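The lobby table at Stimton House, before and after the big tidy
Gallery page, updated December 7, 2018

I was promised that clearing the ground-floor lobby would change how the whole building felt. I have my doubts. People in this building have been leaving things on the nearest flat surface for as long as I've worked here, and I don't see why a memo from upstairs should stop them.

Still, the tidy went ahead in November, and I said I'd keep a page on it. The memo ran to 17 points. Point one was that the lobby is for sitting in, point two was that the table is for everyone, and most of the rest said the same again in longer words.

The benches
Blue-grey, upholstered, and chosen from the Jernard range after a survey that got 46 replies. They go round the table in sections. The brochure called this arrangement "sociable". In my experience people sit at opposite ends and look at their phones, but they are at least softer than what we had.

The table
Mustard yellow. I voted for white and lost. It does hide coffee rings better than I thought it would, so I'll give it that much.

The storage idea
Marinho quoted us for a set of lidded tubs to go under the stairs, at a total of 168 pounds. The theory is that anything left out overnight goes into a tub and its owner comes to find it. I asked what happens when the tubs are full and was told we would "review".

What ends up on the table
Small stuff, mainly, the sort that takes ten seconds to put away and so never is.

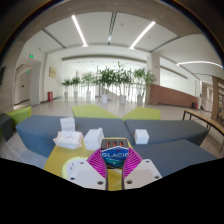

A pack of wipes or tissues I can just about defend in a shared lobby. White boxes are harder to excuse, and a little packet with GLACIE on the label belongs in somebody's bag or desk drawer. My own rule would be simple: if you brought it down, take it back up. It was left out of the memo, presumably for being too short.

The noticeboard
Dratura printed 200 cards asking people to leave the table as they found it. A fair few are still in their wrapper on my shelf – I may yet use them as bookmarks.

I'll look in again after the holidays. If the tubs have arrived by then I'll add them to the page.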